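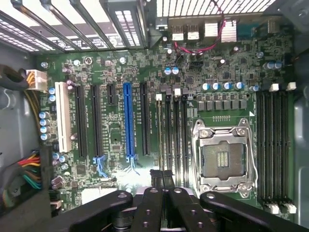 Robot arms on the computer refurbishing benches: questions from staff

Last updated September 14, 2020

Everyone at Ravden who works on desktop computers will have been to one of the July briefings. These are the questions that came up most often, along with several sent in afterwards. If yours is missing, put it in the box by the stores hatch or speak to your shift lead.

What will the arms do?

They will take over part of the strip and rebuild work on desktop towers. To begin with that means memory modules, processors and hard drives. The arm works inside a case that has been opened and laid on its side, and parts are held in a fixture next to it.

What stays with people?

Booking in, opening cases, cleaning, cable work, fault finding, grading and packing. Laptops are not part of the project at all. Neither are all-in-ones, where the screen has to come off first.

Why start with processors and memory?

They are small, they go in the same way each time on a given board, and they are where we lose the most stock. Last year we wrote off 29 boards with socket damage. Each slip is easy to make at the end of a long shift and most of them can't be repaired.

Is anyone losing their job?

No posts are being cut as part of this project. The company has put that in writing and a copy is on the noticeboard. Two bench posts that were already vacant will be advertised again as cell operator posts, on the same grade as a senior bench technician.

What does a cell operator do?

Sets up the computer, loads the fixture, starts the run and stays with it. If the arm stops, the operator decides whether to restart or finish the job by hand. The operator also signs the job sheet, as a bench technician does now. You need to know the inside of a computer well to do this, so the posts are open to existing bench staff first.

How are parts laid out in the fixture?

The hard drive stands upright in the rear slot. The processor sits in the small recess on the flat front section, and the memory module lies in the long holder just below it. Please do not use the small front pockets for screws. They have been asked for by Plomik, who are writing the arm programs, and will be needed later. 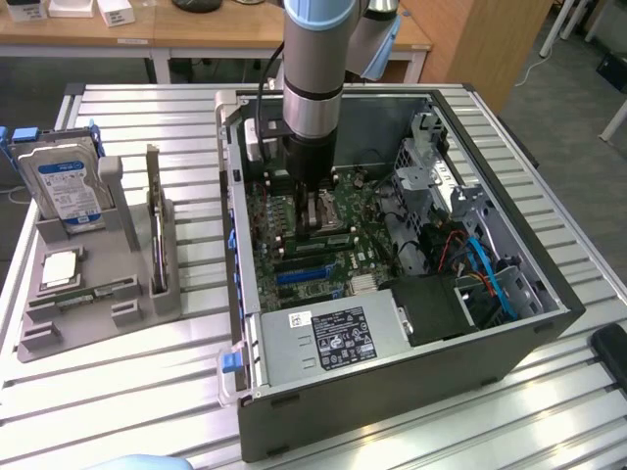

Do I have to wear gloves?

Yes, whenever your hands are over the bench or you are handling bare boards. The light blue ones are in every size at the stores hatch. If they irritate your skin, tell your shift lead and we will order another type.

Can I reach in while the arm is moving?

No. Press pause, wait until it has stopped, and then reach in. The arm is set to move slowly and to stop on contact, but that is a back-up. Long hair must be tied back and lanyards taken off, the same rule as for the drill press.

What if the arm damages a board?

It is recorded against the cell and never against the operator. Put the board in the red tray with the job sheet. Damage found later, at test, is traced back in the usual way.

Will my targets change?

Bench targets stay as they are until the trial is over. The trial runs for 500 machines. Cell operators have no target during that time. Any new figure will be agreed with staff representatives before it is used.

Are we being filmed?

The cell cameras point at the work area. Hands and forearms may be seen at the edge of the table. There is no sound recording, and the pictures are not used for timekeeping or discipline. Plomik can see them in order to correct the programs.

What training is there?

Two days with Giraldo, off site and on full pay, then a week at the cell with a trained operator beside you. Travel is paid. Part-time staff can split the two days.

Does the certificate count elsewhere?

Giraldo's certificate covers general safe working with robot arms, so it should be of use to you in other jobs. The week at the cell is specific to us.

I don't want to work with the arm. Can I refuse?

Yes. Tell your shift lead and you will stay on the ordinary benches or move to laptops. You don't have to give a reason.

Will the Cidell site get one too?

Not this year. Cidell staff are welcome to visit and can book through their own office.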